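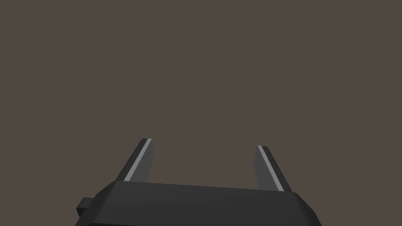
4.3 Blank-View Episodes

Figure 4. Simulated wrist view with the jaws open and nothing in sight but background.

Our planner, Huren, assumes that the wrist view contains something worth planning about. Figure 4 is what it gets when this assumption fails. The renderer is fine, the gripper model is loaded, and every pixel outside the gripper is the same brown. A person would look at this and go check the scene file. Huren, in its first release, looked at this and proposed grasps.

We collected 221 blank views by loading Calmont scenes with the object list left out, and ran the perception stage on each one with the stock settings. In 186 of them it returned at least one object candidate. Most of the candidates sat along the pale stripes on the fingers, which have the strongest edges on offer, and the segmenter is very fond of edges. The planner then tried in good faith to pick up its own hand. The collision checker rejected every such plan, so the logs recorded a planning timeout and gave perception a clean bill of health. Theophilus Ankrah spent most of December tuning the planner on the strength of those logs.

The fix has two parts. First, we mask the gripper using the current joint values, with the mask grown by 2 pixels to cover rounding at the fingertips. Second, we compute the depth spread over whatever is left and return an explicit NO_SCENE status if it falls below a threshold. The check runs before segmentation and costs about 100 lines of code, most of them unit tests requested by Magdalini Theodorakopoulos, who had seen the first version. The threshold was set by hand and we make no claims for its elegance. Scenes with a bare table pass the check, as they should, and are handled in Section 4.4.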